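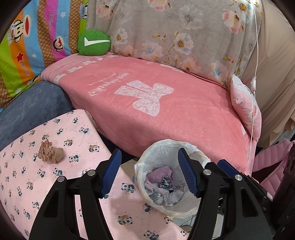
Wetholm Evening Writers' Club
Short fiction, November 2023

The Panda Side
by Vlasta Pavlović

My brother Damir has never thrown anything away in his life, so when he called and said he was clearing out the back bedroom I got in the car before he could change his mind. It's 80 miles from my place to Barberg and I drove it with the radio off, practicing being nice.

"There's a system," he said at the door. He hadn't even said hello. "Pandas is keep. Bin is bin."

I should explain the pandas. Our mother bought that pink fabric the winter I turned eight, a whole bolt of it from Kovell's when they were closing the store on Yao Street, and she put it on everything that held still. Little pandas lying on their sides, pandas rolled up in balls, pandas with a bit of teal on them as if they'd leaned on wet paint. I had it for curtains. Damir had it for a pillowcase and got in a fight over it at summer camp (he lost). And now there it was again, spread out in her old sewing room, pink as ever, and my fifty-three-year-old brother was telling me it was the keep pile.

"What's on it so far?" I asked.

"One thing," he said.

It was the tan thing. I don't know what else to call it. All ruffles at one end and a smooth sort of bundle at the other, and I stood there looking at it for a good long while with my coat still on.

"Is it a collar?"

"I thought a sleeve."

"Whose sleeve, though? Who in this family ever had a sleeve like that?"

He shrugged. He'd found it at the back of the closet behind the ironing board, in a bag with a receipt for 131 dollars, which in our house was a fortune, that was the car insurance. No date on it you could read. No store name either, only the amount and somebody's initials in pen.

Well, that did it for the cleaning. We sat down on the floor with our backs against the wall and went through every possible occasion. My communion, no. Aunt Ruža's second wedding, Mom wore green, there are pictures. Damir was sure it had to do with the dance class she took for one month and never mentioned again. I'd forgotten the dance class! She used to come home with her hair pinned up and red in the face, and Dad would turn the TV down and ask how it went, and she'd say "fine, fine," and go straight to the sink and start on the dishes in her good shoes.

"You think she was going to be in something?" I said. "Like a show?"

"In December they had a show. At the Elks."

"How do you know that?"

"I went to the library," my brother said, and he got a little pink himself. He'd been down there two afternoons with the old newspapers. He had a number written on the back of his hand, 1,931, and when I asked him what it was he said it was the frame on the microfilm, in case I wanted to go and see. There was a picture of the whole class lined up. She wasn't in it.

I didn't say anything. I leaned over and looked in the bin, mostly to give my face something to do, and there was a wad of mauve down inside it against the liner.

"Damir. What's this purple?"

"That's nothing. That's a scarf of mine, it's got moth."

"You're throwing out your own scarf and keeping a sleeve."

"Pandas is keep," he said again, kind of stubborn, and I started laughing, and then he did too, and we laughed until he had to take his glasses off.

We didn't get much further. I made eggs. He found the cookie tin with the buttons and we argued over that for an hour, and then it was dark and he said I shouldn't drive, so I slept on the couch under two coats and a bathrobe.

Sometime in the night I got up for a glass of water and the light was on in the back room. He was standing in there in his socks with the tan thing held up against his own shirt, ruffles at the neck, trying it. Then he turned it around and tried it at the wrist. He was frowning at it the way he frowns at a tax form. I went back down the hall on my toes and ran the kitchen tap good and loud.

In the morning it was on the pandas again, scrunched up the way it had been.

"I've been thinking it's a collar," he said over the coffee.

"Could be," I said. "Pass me the milk."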